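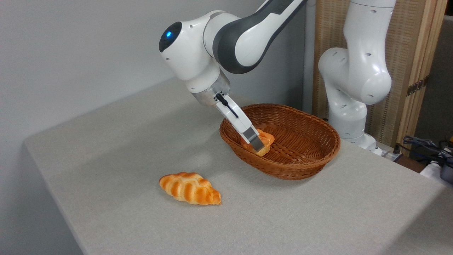 I changed the fingers on our arm again this week, and I want to write down how, so I do not search through my old papers in November.

The old pair had 648 hours on them. The rolls began to turn when the arm lifted them, which made me suspect the grip force first. I lowered it, I raised it, nothing changed. Then Viktória Medve put a ruler on the fingertips and showed me that they were 2 mm away from parallel. I had tightened one screw before the other. My mistake!

So this is my order now. Arm in the rest position, power off at the controller, wait until it is really off. Clean the seat with a dry cloth. Put in both screws by hand, then tighten them in small steps, left and right in turn. After this I check the cable along the hand - it must have enough slack for the full turn of the wrist, but not so much that it catches on the rim of a basket.

Then I teach the basket point again, slowly. For a roll I stop 11 mm above the bottom and go down the rest at the lowest speed. Wicker is not flat, and the Kobzar manual says nothing about this.

The next check is at 2000 cycles. I still have to order spare screws from Fillby.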